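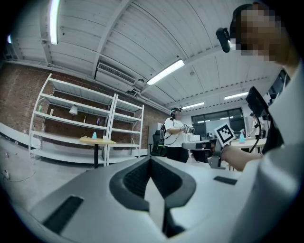
Plurik opens its doors to small firms after 14 months of building work

Drirkach is very pleased to announce that Plurik, its new home for small firms and makers, will open to its first tenants in July. The building has 13 units to let on the ground floor, together with shared kitchens, a covered loading area and a good-sized yard, and after such a long stretch of dust and drilling we can hardly wait to hand over the keys.

Many of our neighbours will remember the place as the old Siregar furniture works. For years people came here to choose a dining table or argue over a wardrobe, and we have lost count of the visitors who have stopped at the gate during the works to tell us which chair in their house was made inside. We have loved those conversations, and some of the stories will go up on the wall by the main entrance, next to a set of order books found behind a partition in the upstairs office.

The idea from the beginning was to keep rents within reach of people who have outgrown the garage or the spare bedroom but are a long way from needing a whole factory to themselves. Leases start at six months. Heating, water and rubbish collection are included in the rent, and tenants can move to a bigger unit, or a smaller one, without starting again with a fresh contract and a fresh deposit.

"I started out in a lock-up with one socket and a door that froze shut every winter," said Anjani Rondonuwu, who has led the project for Drirkach. "I still think of that door with some fondness, but I would not wish it on anybody else. What we wanted was a building where you can turn up at seven in the morning, put the kettle on and get straight on with your work, and where there is somebody across the corridor to have lunch with if you fancy the company."

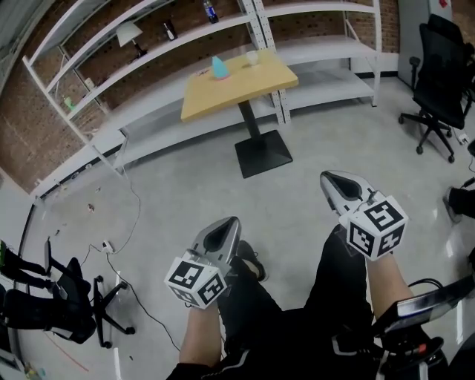
Choosing the finishes took a good deal longer than any of us had planned, partly because everyone on the team had a favourite and was not shy about saying so. We looked at tiles, at painted boards and at a rather handsome dark rubber that turned out to be well beyond our budget. Polished concrete won the day, and the light grey surface in the photograph shows the sort of finish we had in mind: plain, pale and easy to live with. It suits trolleys and heavy benches, it can be mopped at the end of the day, and it does not quarrel with whatever colours a tenant may bring along.

The building work was carried out by Gimex, whose team has been patient with us through more changes of mind than we would like to admit. The loading doors have been widened, the wiring has been replaced from end to end, and there is now step-free access from the yard to every ground-floor unit. Outside there is covered parking for bicycles and a row of raised beds, which we hope tenants will fill with herbs and anything else that takes their fancy.

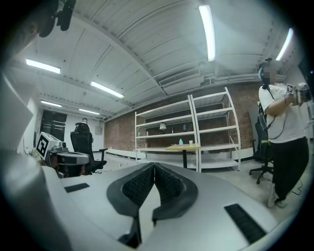
White ribbed ceiling panels crossed by beams, in a large room.

The units come to 2,000 square metres in all. Upstairs, a meeting room and a small library of trade catalogues will be free for tenants to book, and local clubs will be able to use the meeting room in the evenings for a modest charge. We have already heard from a bookbinder, a maker of children's shoes and a couple who repair accordions — if you know of others who might be interested, please do pass this on.

Anyone who would like to look round is warmly invited to the open afternoon in July, from two o'clock until six. There will be tea, plenty of cake and a chance to talk through the leases with Anjani and her colleagues. There is no need to book, and children are very welcome.

Notes for editors

Drirkach looks after workspace for small firms and makers. Plurik is its largest building so far.

Interviews with Anjani Rondonuwu and visits before the open afternoon can be arranged through the Drirkach press office.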